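The great bathroom shelf sort-out

04/08/2026

I've been putting off the cleaning shelf for ages. You know the sort of shelf I mean, the one where things go in at the front and whatever was there before gets shoved to the back until it meets the wall. I finally had a go at it this morning, mainly because I'd made the mistake of telling Pirmin I would, and he remembers everything.

For anyone new, Pirmin Berchtold is my flatmate and also the person who taught me to read the labels on Chinese cleaning products, back when we first moved out here and I was buying things entirely by the colour of the bottle. I washed a floor with fabric softener once. It smelled lovely for a week and I nearly broke my hip!

So, the shelf. I started with the odds and ends, which are always the worst bit. There was a tub of Urnex from when we had the coffee machine (we no longer have the coffee machine), a dried-up sponge, a single rubber glove for the left hand and a receipt for 32 yuan that I can't explain at all. Those all went in the bin apart from the Urnex, which I've promised to Ojārs downstairs as he's forever fiddling with his espresso thing.

Then I got on to the bottles, and oh dear. I am a stocker-up. My mum was one too, we never once ran out of bleach in that house. If the shop by the metro has an offer on toilet cleaner then I will come home with toilet cleaner, whether or not I came home with it last time. Pirmin says I shop like there's a siege coming.

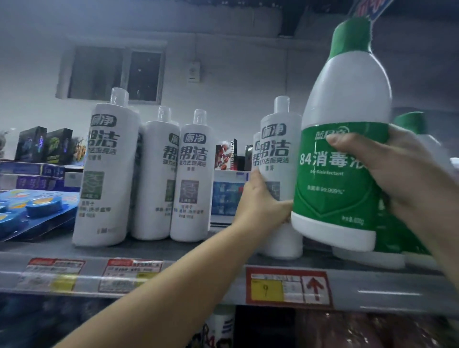

Issue 19

The green and white ones on the left are all the same toilet cleaner, 帮洁, and the slogan on the front, 强力去垢亮洁, is more or less "powerful at shifting grime, leaves things bright and clean". The little 清香 underneath means a fresh scent. I'd call it more of a swimming-baths scent myself, but I've grown fond of it. They're nice tall bottles and they line up well once you get them all facing the same way, although there's always one that wants to lean on its neighbour.

The one with the big green cap is 84 disinfectant, 84消毒液, and if you've lived in China for any length of time you'll have met it. It's a chlorine bleach and it's strong stuff. The label says 99.999%, which seems very sure of itself, and I do believe it, going by what it did to my navy trousers.

Now a serious bit, sorry. Please don't use the two together. Bleach and toilet cleaner both feel like "things for the loo", so it's easy to think a splash of each will do twice the job, but a lot of toilet cleaners have acid in them and the mix gives off chlorine gas. One or the other, loads of water in between, and the window open. Ojārs did it by accident in his old flat and had to go and stand on the landing with his eyes streaming, poor man.

With that in mind I've decided they shouldn't be quite such close neighbours. Disinfectant is going to have its own spot up by the laundry bits, and the toilet cleaner can have the whole of the low shelf to itself, newest at the back. I've put a strip of masking tape along the edge and written on it in marker, in English and in my terrible Chinese. Pirmin has already corrected one of the characters.

I've also made a rule that I'm not to buy any more toilet cleaner until we're down to our last 2 bottles. We'll see how long that lasts when the offers come round again at the end of August.

Next up is the cupboard under the kitchen sink, where I know for a fact there's a carrier bag full of other carrier bags and something sticky I haven't been brave enough to look at. If any of you have a good way of getting old marker off a plastic tub, pop it in the comments, I've tried vinegar and all I've got is a tub that smells of chips.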